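Toy shelf: what came back and what is going out

The loan shelf at Clullach reopened in January, and most of what went out over the winter has come home. We had 17 returns in the last batch. Balls and small plastic toys made up the bulk of it, so those were sorted first.

The silver-white soccer ball with MARYLAND printed on it in black is staying on the list. Please wipe it with a damp cloth before you bring it back, and go along the seams as well.

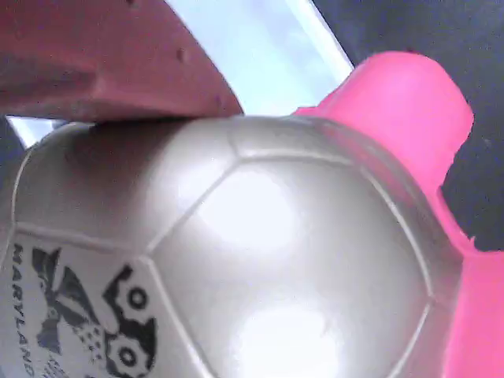
Balls can be kept for 3 weeks. If you want one longer, write your name on the sheet by the door and take it again the same day - there is no need to ask. Pumps are lent separately and should come back in the gray pouch.

Small toys go out one at a time. The turtle with the shiny gold shell and red flippers is ready to borrow, and so are most of the bath toys. The turtle has a black-and-white square tag on its shell, and we ask families to leave the tag where it is. Puzzles are still being checked for missing pieces and will follow later.
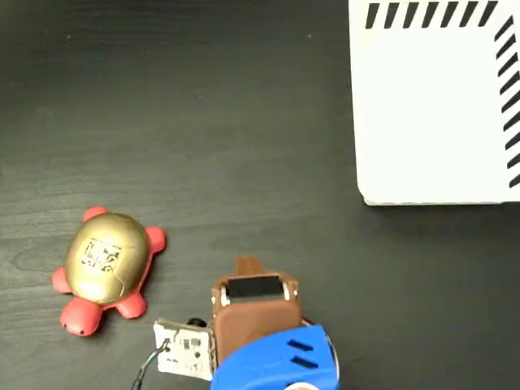
Leonie Lanz wrote to ask whether small toys could be kept as long as the balls, as her two had only just settled on a favorite when it was due back. They can, starting with the next loan. The sheet by the door has been changed to match.

Returns go in the crate under the window. The shelf is open until 5.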